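Galex Diamond Tablecloth, Rectangular
Item 3254
Sold by Wuvari Table and Kitchen

Overview

The Galex Diamond is a printed cloth for everyday use on a rectangular dining table. It has an all-over diamond pattern in warm and cool colors with a border printed around the outside. It is made for us by Plovamach and has been in our catalog for six years. The print has not changed in that time, so a cloth bought this year will go with an older one if you need to cover two tables pushed together.

The fabric is a cotton and polyester blend, medium weight, with a plain weave. It is not coated. If you want a wipe-clean cloth, look at the Kang range, which has a vinyl face and a felt back. The Galex feels softer under the hands and hangs better at the corners, but a spill will go through it if you leave it sitting.

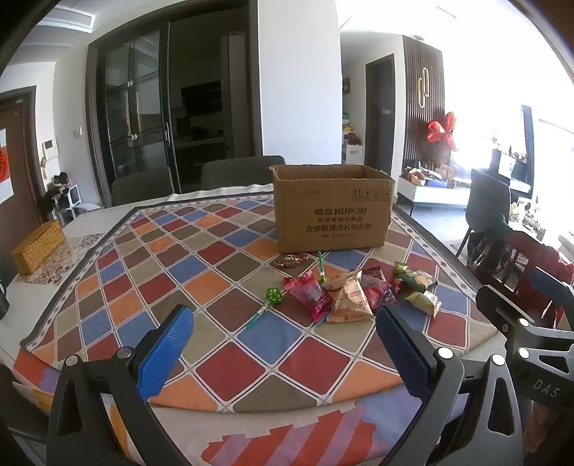 Galex Diamond on the table, with a woven box on a red and white placemat.

Choosing a size

Measure the length and width of the table top, then decide how much drop you want on each side. The drop is the part that hangs over the edge. Most people are comfortable with a drop that stops a little above the chair seat. A longer drop looks more formal but gets pulled when people sit down.

The cloth comes in four sizes: Small, Medium, Large and Extra Large. Finished measurements for each are in the drop-down menu next to the price. All sizes are cut from the same print, and the border is scaled to the cloth, so it will fall in a slightly different place depending on your table. On a narrow table the border may hang over the side. On a wide one it may lie on the top.

If your table has a leaf, measure it with the leaf in. A cloth that is a bit long on the short table can be folded under at one end. A cloth that is too short with the leaf in cannot be fixed.

Round and oval tables: this cloth will cover them, but the corners hang low. We do not make a round Galex.

Color and print

The diamonds include red, orange, blue and olive, divided by pale lines. Because the colors are mixed, plain dishes in white or cream work well with it, and so do most solid napkins. Colors on a screen are never exact. If you are matching curtains or chair pads, order a fabric swatch first. Swatches are free and go out by regular mail.

The print is on one side only. The reverse shows a faint ghost of the pattern. 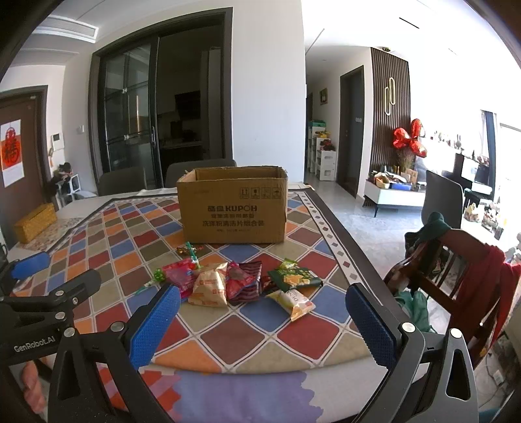 Washing and care

Wash before first use. Machine wash cold with like colors and a mild detergent. Do not use bleach or any stain product that contains it. Tumble dry low or hang over a line. Take the cloth out while it is still a little damp and smooth it flat by hand, and you will probably not have to iron it. If you do iron, use medium heat on the reverse side.

Expect a small amount of shrinkage in the first wash. The finished sizes in the menu are before washing. If your measurements fall between two sizes, take the larger one.

For grease, work a drop of dish soap into the spot and leave it for a few minutes before washing. For candle wax, let it harden, lift off what you can with a dull knife, then iron the rest into a paper towel. Wash red wine and berry stains the same day if you can.

Do not put hot pans directly on the cloth. It gives no heat protection to the table underneath. A felt pad sold for this purpose will help with both heat and noise, and it stops the cloth from sliding on a polished top.

What's in the package

One tablecloth, folded on card. Napkins and placemats are sold separately.

Shipping and returns

In-stock sizes ship within five working days. Extra Large is out of stock at the moment and is expected back in May. You can place an order now and it will be held for you. Your card is not charged until the cloth ships.

Unwashed cloths can be returned for a full refund. Washed cloths can be returned only for a fault in the print or the hem. Send a photo of the fault with your order number and we will reply with a return label.

Customer comment

"Second one of these. The first went to my daughter's apartment. Medium fits our table with the leaf out, and I fold the ends under the pad so the cat can't get hold of them. Hem is neater than on the old one." Benedito Guerra

Page last updated April 6, 2025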